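In Praise of the Slow Morning

My grandmother got up at five every day of her life and was not ready to speak to anyone until six. I used to think this was a kind of stubbornness. She had no train to catch and no boss waiting, and the chickens had been gone for years by the time I came along. She just liked an hour in which the day hadn't asked her for anything yet, and she guarded it the way other people guard a good parking spot.

I have been thinking about her a lot since November, when I moved to Bevley and, for the first time in my adult life, found myself living 13 minutes' walk from work. Before that I had a commute that started in the dark and involved two buses and a good deal of bad temper, and I got ready for it the way you'd get ready for a fire drill. I brushed my teeth while looking for my keys. I ate toast standing up, over the sink, and more than once I left the house with one earring in. I was never late, and I was proud of that, and I believe now it was a silly thing to be proud of (though my old supervisor would disagree, and she was right about most things).

So when I got all that time back, you'd think I would have slept. I did, for a week or so. Then one Wednesday I woke up at the old hour by accident and lay there listening to the delivery truck outside the Batine bakery, and I thought, well, I could just get up. I made coffee and sat down with it. I sat there for 40 minutes! I didn't read anything or check anything. I watched the window go from black to gray to a sort of weak tea color, and then I combed my hair and went to work feeling as if I'd been on a small vacation.

Now, I know how this sounds. There is a whole shelf of books at the Chukwu Street library about mornings, and I have read enough of them to be wary. They want you up at four-thirty writing in a journal and taking cold showers, and they talk about mornings as if they were a stock you could buy low. One of them had a list of 100 habits, which strikes me as a lot to get through before breakfast. I don't want to win the morning. I'd only like to be there while it's going on.

What I've come to believe, and I've bored most of my friends with it by now, is that the part of getting ready we hurry through is the part worth slowing down for. I mean the plain stuff: washing your face, finding the shirt, doing something about your hair. We treat these as chores that stand between us and the day, when they could be a gentle way of arriving in it. I started sitting down to do my hair, at a table, like a person in an old movie. It takes perhaps five minutes longer than it used to, and I come away from it knowing what mood I'm in, and my coworkers tell me this has been a benefit to them as well. 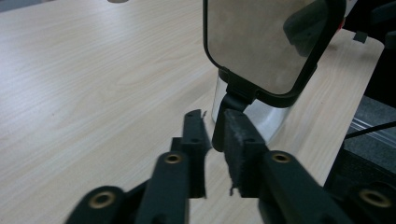 A mirror, a table and somewhere to be a little later.

I should say that I know not everybody can do this. A friend with twins tells me her mornings are over before they begin, and that if she sat down at a table someone would climb her. People work nights, people have long drives, people have parents down the hall who need help with their socks. I had that kind of schedule myself for years, and if a cheerful woman with a short walk to work had told me to slow down, I would have thrown my toast at her. So I offer this gently. It doesn't have to be an hour, and it doesn't have to be the morning either. My neighbor takes his on the back steps at the Drollitz apartments after supper, with the radio on low, and he looks to me like a man who has figured something out.

My grandmother never explained her hour, and I never asked, and of course I wish I had. I remember coming downstairs once when I was seven or eight, long before I was supposed to be up. She was at the kitchen table in her robe with her hands around a cup. She didn't send me back to bed. She pulled out the other chair with her foot, and I sat in it, and we stayed like that until the clock said six and she asked me what I wanted for breakfast.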